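October, second evening entry (started 7:40 pm, tea already cold)

Planchette no. 4. The felt feet on no. 3 were too grippy on the varnished board. Any spirit wishing to say more than "G" would have needed a run-up. Swapped the felt for the PTFE pads from Aigner, the small ones, and it now slides if you breathe near it. Hubert Riedl says that's cheating. I say the ideomotor effect is supposed to be doing the work and I'm only taking the handbrake off.

Tried it unattended on the Sitard board with a level underneath. It drifts toward the bottom left, i.e. in the direction of GOODBYE. Shimmed the board with a folded bus transfer. Drift gone. Hubert wanted it noted that he'd felt a presence during the drift. Noted.

Card sessions. Got through the 200 Clelora pulls for the series, finally. Same procedure as last month: the sitter shuffles, asks a silent question, pulls one, writes down the first feeling before turning it over, turns it over. Things to fix before the next 200:

- The Lantern card has a soft corner and everyone over the age of nine can find it by touch. It came up 16 times, and in each case the sitter reported being "drawn to it". Replace it from the spare deck.
- The word "feeling" on the sheet is being read far too generously. One entry just says "ham".
- Candle scent. The clove one makes people think of Christmas, and then the Hearth card is a hit whatever they wrote down. Plain beeswax from now on.
- Stop letting Hubert read the guidebook meanings aloud in the voice.

Not scoring anything until I've retyped the sheets. I have looked at them, obviously. No comment.
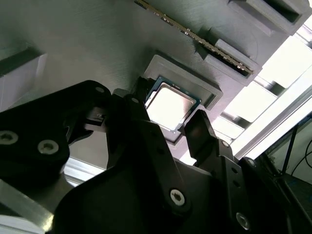

CPU in its grey holder.

Pendulum. Brass bob on 2 lengths of cord, short and long, over the same yes/no circle. Short cord answers quickly and is rude about it. Long cord takes ages to make up its mind, and my elbow gave out before it did. For the Stevden evening I'd go with the short one and give people an armrest. The cotton cord untwists as it hangs, so you get a lovely slow clockwise circle before anyone has asked a thing. Two sitters last time took that for a greeting. Try braided.

Also asked it whether we'd hear back on the hall booking. Emphatic yes. As of 9:15, no reply.

Bell jar. The idea was a small bell under glass for the "ring if you are with us" portion. The bell is fine. The glass is fine. The shelf is shared with the fridge, and when the compressor kicks in we are visited by a great many souls. Move it to the window side, and put down the cork mat. Hubert thinks the fridge should be off for the evening, but there'll be milk in it.

Handout for Stevden, rough order:
Opening, everyone settled, phones in the basket. A bit on the history of table-tipping parlours, keep it short, I ramble. Pendulums. Break (biscuits, Hubert's bringing Nanaimo bars). Cards. Board last, lights down, and somebody sensible beside the switch. The flyer says "a warm and curious evening", and I'd like it to stay that way even if the aunts come. Take out the line promising contact. Put in the line about being kind to whoever gets upset, there's usually someone, and it's usually about a parent.
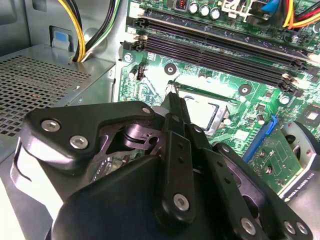

Green motherboard, case open, gripper at the corner of the processor.

Back to the board for ten minutes before packing up. Eyes shut, both of us, fingertips only. We got Q, Q, the gap beside the moon, 7. Eyes open: HELLO, first go, beautifully centred. I've written that up as a result, and the colour in Hubert's face suggests he knows what sort.

To do
retype card sheets
second coat on no. 4, and sand the nose, it catches on the R
order cord
ring the hall again
find the lid for the beeswax tin
Hubert has the Clelora guidebook, get it back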